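Sticky Fingers

A morning on the bench with a gripper that needs its joints looked after

I've been fixing things with motors in them for most of my working life, and I still get a little thrill when a machine shows up that I haven't had apart yet. So when the people at Zanddale said I could spend a day with the hand-held grippers they use for their tabletop work, and bring my own screwdrivers, I was in the car before breakfast.

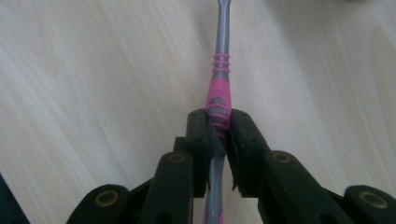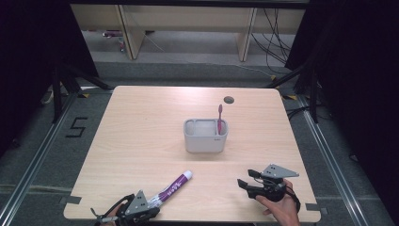
I'd come for the linkages, because that's where grippers get old. Motors mostly look after themselves, and electronics either work or don't, but a linkage goes bad slowly, a hair of slop at a time, until one day you close on something thin and the tips don't meet where they used to. The ones at Zanddale are black plastic with brass-colored bushings set into the pivots, and with the jaws closed on a toothbrush you get a really good view of how the arms stack up in plates, one lapping over the next. It's a lovely bit of layout! It's also a dust trap. Anything that settles on the arms will sooner or later work its way between those plates, and then every open and close is a tiny sanding job.

The cleaning routine they follow is about as low-tech as it gets. A soft paintbrush first, dry, working from the pads back toward the body. Then a cotton swab around each bushing, then a wipe of the pads with a damp cloth and a few minutes to air out. No oil. I asked about that twice (I'm an oil person, I oil everything, my kitchen drawers run like a dream) and got the same patient answer both times. Oil holds the dust, the dust makes paste, and the paste eats the bore. They found this out the expensive way with an earlier set, and there's a coffee can of ruined arms on the windowsill to remind everybody.

After cleaning comes the wiggle test. You hold the body still, take one pad between finger and thumb, and try to rock it sideways. A good joint feels like nothing at all. A tired one has a little tick to it that you feel more than hear. I had a go at it and missed the first bad one completely, then got so keen that I started condemning perfectly healthy joints. It takes practice, I guess.

The left-hand gripper had a tick, so we got to take it down, and I was delighted. The arms come off in order and go onto a sheet of paper with the outline drawn on it, so that each part lands on its own picture. I've used muffin tins for this for years and I'm switching. The old bushing gets pushed out with a wooden dowel and a small arbor press, squarely, with no hammering. New ones come from Derker in bags of 20, and they go in cold and dry. If you have to lean on the press, you stop and look at the bore, and nine times out of ten there's a crumb of old plastic in there.

The screws are where I'd have gone wrong by myself. Screws into plastic want to be snug and no more, and the shop has a little Nogueira torque driver that clicks long before my wrist would have. Tighten in pairs, back and forth across the joint, then cycle the jaws 10 times by hand and check everything again. One screw had backed off on us. Another went on turning and turning, which meant a stripped hole, a new arm, and a trip to the shelf for me while everyone else had coffee.

Once it's together you have to line it up. The pads should touch along their whole faces, and the test for that is a strip of receipt paper. Close on it, tug gently, move it down a bit, tug again. If it slides out easily at the bottom and hangs on at the top, a pad is leaning and wants a shim. Ours needed one on the right side, cut from a Zotier feeler sheet with ordinary scissors, and then the paper held all the way down.

Cables get a look too. The rule is that a cable should have enough loop to follow the hand through its full reach and never so much that it can catch the edge of the table. You swing the gripper out as far as your arm goes, turn your wrist over both ways, and watch the spot where the cable meets the body. If it kinks there, you give it more slack and tie it again.

By 2 in the afternoon we had both grippers back in use, and I'd filled 13 pages of my notebook, most of them sketches of that paper parts map. The old bushing came home with me in my shirt pocket. I put it under the magnifier that evening and you could see the wear plain as day, a bright little crescent on one side where the load had been pulling.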